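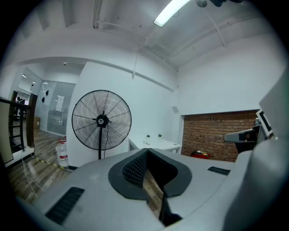
Do we still need to bleed the radiators every October now the new boiler's in? Once is enough, at the start of the season, top floor last, then check the pressure at the boiler and leave it alone.

List home | Threads | By author | Older | Newer | Search

Re: [delstead-residents] radiators + the Skalta quote

Quick one from me, on my lunch.

Answer to the bleeding question is up top so people don't have to scroll. Rest is for whoever's still awake.

Sieglinde Steinbach wrote:
> Two things. My back bedroom radiator is hot at the bottom and
> stone cold at the top, same as last year. The one in the hall is
> the other way round, warm on top and cold along the bottom edge.
> Do I bleed both?
>
> Also I have a quote from Skalta for 2,000 dollars to flush the
> whole system and Rothe told someone on the second floor it would
> be 952. Is that the same job? I don't want to sign anything
> until I understand it. And the Zoller valve in my kitchen is
> stuck on 5, has been since spring.
>
> Sieglinde

Bedroom one, yes, bleed it. Cold at the top is air. Heating off first, let it cool down, rag under the valve, quarter turn, wait for the hiss to stop and the water to come. Close it. Don't take the screw right out!! We had that in unit 8 and the ceiling below still has the mark.

Hall one, no. Cold along the bottom is sludge and you can bleed it till Christmas, won't help. That's a flush job, or take the rad off and hose it out in the yard if you've got a strong friend and an old towel or six.

Quotes. Not the same job as far as I can tell. Went through both last night. Skalta is a power flush with the machine, every rad done one at a time, inhibitor put in after, and they come back to rebalance. Rothe is a chemical clean, drain and refill, no rebalancing, inhibitor is extra (doesn't say how much, I've asked). So the cheaper one might be fine for a small unit with one bad rad. Yours has two problems and old pipe, I'd lean Skalta but get them to put the return visit in writting. Their quote just says "follow up as required" and that could mean anything.

Zoller valve, probably just the pin seized over summer. Unscrew the head by hand, there's a little pin underneath, press it gently with something flat. Should spring back. If it doesn't, tiny bit of silicone spray, try again, and don't use pliers, they bend and then you're up for a new valve body. Leave the heads wide open over the summer next time and it mostly doesn't happen.

Pressure: between 1 and 1.5 cold. If yours drops again inside a week after topping up, tell me, could be a leak and not air.

I've got a spare bleed key if anyone needs it, grey tin on the shelf by the metres in the laundry. Meters, sorry. Put it back after pls.

More when Rothe answers.

R.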